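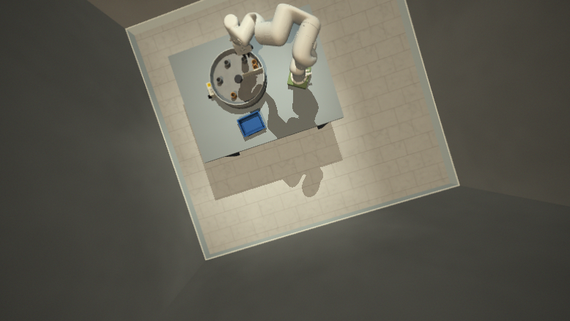

Home Garage Kitchen Sports Gear Storage

Regripping and Cleaning Golf Clubs at the Workbench

A set of irons that lives in the garage needs service once a season. The work takes an evening, most of it waiting for tape solvent to evaporate. Tools: bench vise, rubber shaft clamp, hook blade, solvent, double-sided grip tape, a drip pan, rags.

Removing the old grip

Clamp the shaft in the rubber block with the clubface square and the toe pointing up. Tighten until the shaft does not rotate by hand, then stop. Graphite shafts crush before they slip, so use a block with a full-length channel and close the vise by feel.

Cut away from the body with the hook blade, starting at the mouth of the grip and running to the cap. A straight utility blade is acceptable on steel. On graphite it scores the fibers, and a scored shaft should be replaced.

Old tape comes off faster when warm. A hair dryer on medium for two minutes softens the adhesive. Do not use a heat gun on graphite. Scrape residue with a plastic putty knife and wipe the shaft with solvent until the rag comes away clean.

Taping

Lay the new grip alongside the shaft and mark where the mouth will end. Run one strip of tape lengthwise from that mark to the butt, leaving half an inch over the end. Twist the overhang and push it inside the shaft. It keeps solvent out. Each extra layer of tape increases the diameter slightly. Players with large hands usually want two or three layers under the lower hand.

The Dokico tape sold in 100-foot rolls has a backing that tears cleanly. The Turkard tape is cheaper and has to be cut with scissors.

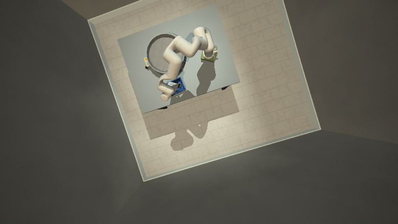 Cover the vent hole in the cap with a tee, pour in a capful of solvent, pinch the mouth shut and shake. Pour the contents over the tape from butt to mark with the drip pan underneath. Squeeze the mouth over the butt and push in one continuous motion. If it stalls halfway, pull it off at once and use more solvent. Alignment can be corrected for about a minute. Leave the clubs overnight before hitting balls.

Work with the garage door open. Solvent vapor is heavier than air and collects at floor level, so a water heater with a pilot light in the same room rules the job out. Air-activated tape is the alternative. It needs a compressor and leaves no smell.

Cleaning heads and grooves

Fill a bucket to just below the height of the ferrules. Warm water and a teaspoon of dish soap are enough. Hot water loosens the epoxy over time. Soak irons for five minutes and scrub along the grooves with a nylon brush. Brass bristles are for rust on unplated wedges only. Woods do not go in the bucket; wipe them with a damp cloth.

Rust spots respond to 0000 steel wool and a drop of light oil. Chrome that has started to flake will not improve with polishing.

Checking swing weight after the change

New grips are rarely the weight printed on the package. Put each one on a kitchen scale first. In a bag of 13 Yazzie cords the spread was four grams, enough for some players to notice. Put the heavier ones on the short irons. A full set on the bench scale, bag excluded, should be noted on masking tape inside the cabinet door for comparison next year.
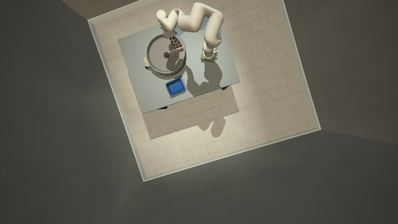
Allow clear floor on all sides of a work table.

Storage

Hang clubs by the head or stand them in a rack with dividers. Clubs left in the bag should have the hood off until the grips are dry. The Dralletti wall rack holds two bags and screws into studs; drywall anchors will pull out. Keep the rack off an exterior wall if the garage is unheated, and do not leave a bag in a car trunk in September or any warmer month.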